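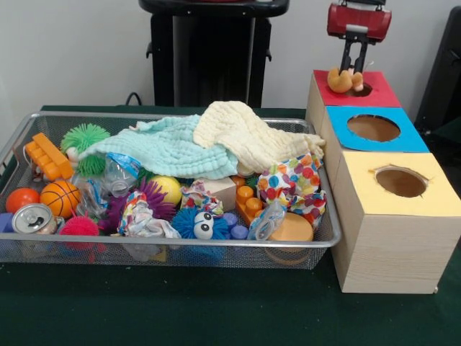
**Duluth, May 2, 2019**

The gripper closed on Evaristo's glove on the third day of the sorting run. He was not hurt. The fingertip of the glove was pinched, his finger was not in that part of it, and he pulled his hand out and hit the stop. It took us the rest of the week to work out why the thing had moved at all, and I want to get the details down while I still have the logs open.

The task is simple. A wire basket of toys, balls, cans, cups and cloth sits on the table, and the arm picks an item and drops it through the hole in one of three boxes with red, blue and yellow tops. Zarnel, our sequencer, chooses the item and the box. A separate controller, the Prilto, runs the two fingers. The Prilto takes a target width and a force limit and reports back the measured width and a holding bit. The planned run was 3,000 picks, split over several days.

Cloth is what stops the run. A rigid item either gets picked up or it doesn't, but a piece of fabric will come up with something else wrapped in it, or one corner will stay caught under a can. When that happens Zarnel pauses and asks for a person. The person presses the hold button, waits for the amber light, reaches in and clears the snag.

Hold removes power from the arm drives. It was also supposed to remove power from the fingers. I say supposed to, and I wrote the wiring note, so this part is mine.

The sequence, from the log:

- Pick fails with a cloth snag. Zarnel pauses.
- Evaristo presses hold. Arm drives drop. Amber light on.
- Finger motor supply drops. The Prilto's logic supply sags with it and recovers.
- The Prilto reboots.
- Motor supply comes back.
- The Prilto homes: opens fully, then closes fully to find its zero.

Line five should not exist. The finger supply was switched by a relay with its coil fed from the same 24 volt rail as the arm brakes. When the brakes clamp, their coils dump energy back into the rail, and the suppressor on that rail was undersized. The relay dropped out, saw enough voltage to pull in again, and stayed in. The amber light is driven from the arm side only, so it told the truth about the arm and nothing about the fingers.

Then there is the homing. The Prilto homes by default whenever it boots, and it does so at full force, with the force limit from the previous session thrown away. The limit lives in volatile memory. Zarnel sends it once, at connect, and the reboot was short enough that Zarnel never noticed the connection had gone. So the fingers closed with no limit set, inside a hold, under an amber light.

Nabila Sutanto found the reboot. I had been reading the Zarnel log, which was clean, and I was halfway to blaming the button. She put a logger on the 24 volt rail and pressed hold over and over with an empty gripper and everyone standing back. Most presses were fine. On the bad ones the rail dipped for 50 milliseconds and the Prilto's status light blinked off and on.

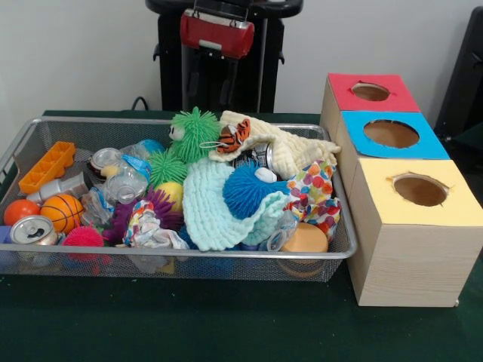 *Orla Ó Riain*

Most of the time since then has gone into testing. The changes themselves were small.

The finger supply now goes through its own pair of safety contacts, in series, with a manual reset. Dropping out is easy and coming back takes a person with a key, standing where they can see the table. The Prilto's logic supply is on a separate converter, so it no longer browns out with the brakes. The suppressor on the brake rail has been replaced with one of the right size. I got the wrong size by reading the holding current off the data sheet when I needed the pull-in current, and Tymofii Dovhaniuk caught it in a minute once he had the drawing in front of him. He had not been shown the drawing in January, when it was made.

On the software side, boot homing is off. Homing is now an explicit command, and Zarnel will only send it with the arm parked above the table and the reset made. Zarnel also reads back a boot counter from the Prilto with each status message. If the counter changes, the run stops and the force limit has to be sent again and confirmed before the fingers get a target.

The amber light is wired through both supplies. If either one is live, it stays dark.

We ran 1,000 hold presses on the new wiring, with the logger attached the whole time. No reboots, no re-closing of the contacts. That is a bench result for one arm and one controller, and I would not stretch it further. Vashisht, who sold us the cabinet, ship the same relay layout to other people. I have sent them the traces and the drawing and am waiting for a reply.

One item is still open. With the finger supply off, the fingers do not release. They keep whatever they have, through friction in the screw, and a cloth held that way has to be worked out by hand. There is a release knob on the side of the gripper, but it is stiff and you need to get close to turn it. Evaristo wants a longer lever – so do I – and I'll post the drawing when there is one. This time Tymofii gets it first.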